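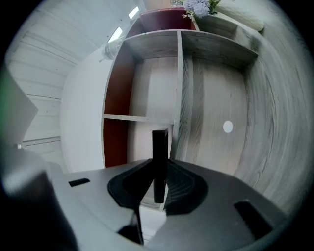
Suchbegriff eingeben Suche starten

Pressemitteilung

Merkmont bekommt ein Möbelhaus für Zweitbesitzer: Benmoussa eröffnet im Mai die Halle am Güterweg

Merkmont. Ich schreibe diese Pressemitteilung selbst, denn eine Agentur habe ich nicht, und ehrlich gesagt hätte ich auch gar nicht gewusst, was ich der erzählen soll. Also von mir direkt: Im Mai machen wir auf! Nach elf Jahren, in denen Möbel Benmoussa aus zwei Garagen und einem feuchten Keller heraus gebrauchte Schreibtische, Regale und Schränke verkauft hat, ziehen wir in die alte Speditionshalle am Güterweg. Mit Tageslicht, mit Rampe, mit einer Toilette, die auch Kundinnen und Kunden benutzen dürfen.

Wer uns nicht kennt: Wir holen Möbel ab, die anderswo übrig sind, also aus Büroauflösungen, Umzügen, Nachlässen und manchmal von Leuten, die sich beim Ausmessen schlicht vertan haben. Dann wird geputzt, geleimt und geschraubt, und was vorher gewackelt hat, soll bei uns möglichst nicht mehr wackeln. Verkauft wird zum Festpreis. Ich feilsche furchtbar schlecht und habe es deshalb irgendwann aufgegeben.

Warum gerade Schreibtische?

Weil uns danach am meisten gefragt wird. Seit so viele Leute zu Hause arbeiten, rufen jede Woche welche an, die bisher am Küchentisch sitzen und das ihrem Rücken nicht mehr antun wollen. In der neuen Halle gibt es deshalb eine eigene Abteilung dafür, gleich links vom Eingang. Zur Eröffnung stehen dort 50 Schreibtische, vom schmalen Sekretär bis zum Chefmodell mit Lederauflage (das ist so schwer, dass ich dem Käufer schon jetzt viel Glück wünsche).

Besonders ans Herz gewachsen sind mir die Tische mit Aufsatz. Ich weiß, die galten lange als altmodisch, jeder wollte nur noch die leere weiße Platte. Aber wohin dann mit den Umschlägen, dem Locher, den Ladekabeln und dem Heft vom Kind? Offene Fächer hinten auf dem Tisch lösen das ziemlich elegant, und man sieht sofort, was drin ist. Bei grauem Holzdekor kommt noch dazu, dass man Staub und Kaffeeränder nicht gleich bemerkt. Ich spreche da aus Erfahrung.
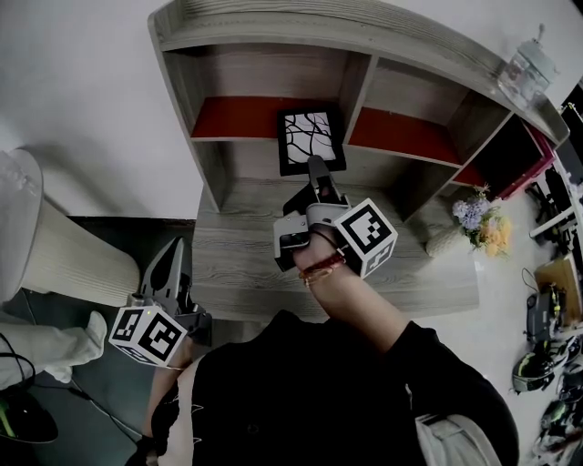
Die Werkstatt zieht mit

Miloslav Vlček leitet bei uns die Werkstatt und hat sich für den Umzug genau eines gewünscht, nämlich eine Absaugung, die ihren Namen verdient. Hat er bekommen. »In der Garage habe ich im Winter bei offenem Tor geschliffen, mit Mütze und zwei Pullovern«, sagt er. »Jetzt kann ich das Tor zumachen und abends trotzdem noch atmen.« Neben seiner Werkbank gibt es künftig einen kleinen Tresen für Ersatzteile – Schubladengriffe, Bodenträger, Rollen, Scharniere, alles aus Möbeln, die selbst nicht mehr zu retten waren. Bringt bitte das alte Teil mit, dann geht die Suche deutlich schneller.

Neu ist auch unsere Reparaturannahme. Lose Aufsätze, klemmende Schubladen und ausgerissene Schrauben machen wir meistens innerhalb von zwei Wochen. Furnierschäden dauern länger, da möchte ich nichts versprechen. Polstermöbel nehmen wir weiterhin nicht an, auch nicht die wirklich sehr schöne Couch von der Großtante.

Was wir ankaufen

Gesucht sind vor allem Schreibtische, Regale, Rollcontainer und Kommoden. Schickt uns vorher die Maße und eine kurze Beschreibung der Schäden. In Merkmont und Hornirville holen wir kostenlos ab, wenn das Möbelstück zu uns passt und das Treppenhaus es zulässt. Für alle anderen Orte sprechen wir die Fahrtkosten vorher ab.

Ausgeliefert wird natürlich ebenfalls. Den Transport übernimmt wie bisher die Spedition Hido, mit der wir seit Jahren gut auskommen – bis zu 20 Lieferungen pro Woche sind ab Mai möglich, in den Garagen war bei deutlich weniger Schluss. Aufbau auf Wunsch gegen Aufpreis.

Zur Eröffnung

Wir öffnen das Tor um 11 Uhr. Es gibt Kaffee, Kuchen und die große Restekiste, aus der sich jeder ein paar Griffe oder Knöpfe mitnehmen darf. Um 14 Uhr zeigt Miloslav, wie man eine verzogene Schublade wieder zum Laufen bringt. Parken könnt ihr auf dem Hof, bitte nur die Rampe freihalten. Den genauen Eröffnungstag hängen wir in der Halle aus und geben ihn der Presse gesondert bekannt.

Redaktionen, die vorher schon einmal durch die Halle gehen möchten, melden sich einfach bei mir im Laden. Ich nehme mir gern Zeit, am liebsten vormittags.

Möbel Benmoussa, Merkmont
Abdruck frei, Belegexemplar erbeten

Zuletzt aktualisiert: Mai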